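2019-12-14
Flurina Widmer — Student Projects

Ninety Minutes at Noon: a dress watch for people who are late

Our group (Ailsa Baird, Normunds Sakalauskas and me) was asked to develop a luxury accessory for an imaginary customer with real money. We chose a wristwatch. The others in our stream chose handbags, and were home by dinner.

The Ellstead is a slim two-hand watch on a grey Clirkotton strap, priced at $3,000. Tomoyo Hosoda, our supervisor, asked what the customer gets for that. We said restraint. She wrote the word down and underlined it, and we spent December finding out what it costs.

The dial went through four versions. The first had numerals, the second had fewer, and the third was so pure that Normunds read it upside down in front of the panel. The fourth has a single marker at twelve, in a colour Ailsa calls pewter and the rest of us call grey.

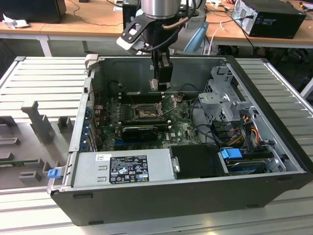
Fig. 1. Gripper over the memory slots, side panel removed.

For the strap we compared Clirkotton with calf leather from Baert. The leather looked better on the first day and kept looking better, which was awkward, as we had already printed the swing tags. Clirkotton won on weight and on the tags.

Hendrik Verbruggen wore the sample for a week and filled in our comfort diary. His entries are brief. "Fine" appears often. "Caught on jumper" appears once, and led to a redesigned buckle — our only real piece of engineering. 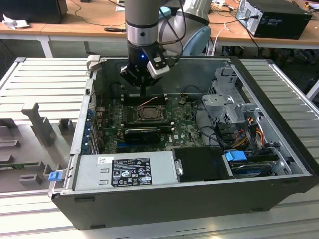
Fig. 2. Open tower with the graphics card in place.

If we did it again, we would settle the price last and talk to a jeweller first. We would also drop the presentation box, which took up 90 hours of our time and does not close.

Filed under: Fashion & Accessories, Watches, Student Work

Recent reports
Pirkum: a raincoat with opinions
Who still buys cufflinks?
Selling scarves in a warm climate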